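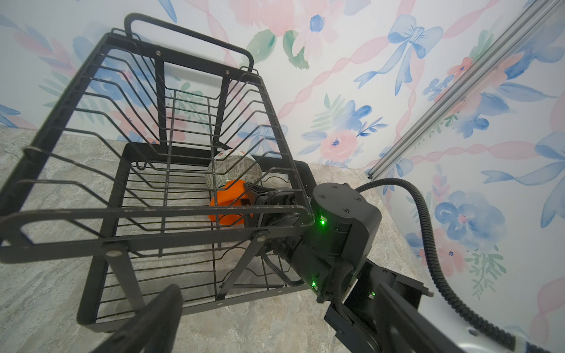

## 4. Setting up the Zilby steamer

Okay, this is the part everybody skips, and then they write to me! I've stripped a lot of old wallpaper with the Zilby 20 (and its older cousin, the Hendriks, which leaked on my shoes), so these are my own steps, a bit fuller than the folded sheet in the box.

1. Stand the tank on a flat, hard floor. Carpet lets it tip.
2. Unscrew the cap and fill to the MAX line with cold tap water. I use a jug with a spout and go slowly.
3. Push the hose onto the tank until it clicks, then clip the steam plate to the other end. Give both a tug.
4. Plug in and wait for the green light. Mine takes some 20 minutes from cold, so go and move furniture.
5. Hold the plate over a bucket for the first burst. It spits!

**Caution:** Never open the cap while the tank is hot. Unplug it, leave it alone, have lunch.

**Note:** If the light blinks, the tank is low. If it still blinks after a refill, look for a kink in the hose first. The spare hose is part 2461, and the Vendik one fits too if you can't find ours. 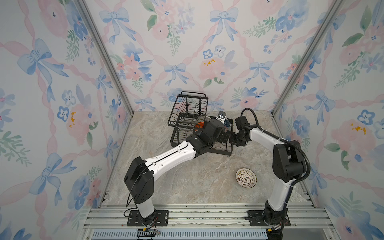 Before you steam a whole wall, do a test patch down low, near a corner, and see how fast the paper lets go. While you're at it, save a decent piece if there's any chance you'll want to patch or match it later. With a floral like this one, all blue bows and pink roses with ribbon bands running on the diagonal, I'd save a piece big enough to show a whole bow and a stretch of band, so you can line the new strip up against it. A plain stripe is far more forgiving.

6. Hold the plate flat on the test patch and count slowly to 20.
7. Slide a wide scraper under the softened edge, keeping it low so you don't gouge the plaster.
8. Work upward in overlapping patches, and wipe off old paste with a warm sponge as you go.

Vinyl papers need scoring first. See section 5 for the Tadberg scoring wheel, and go easy with it on drywall.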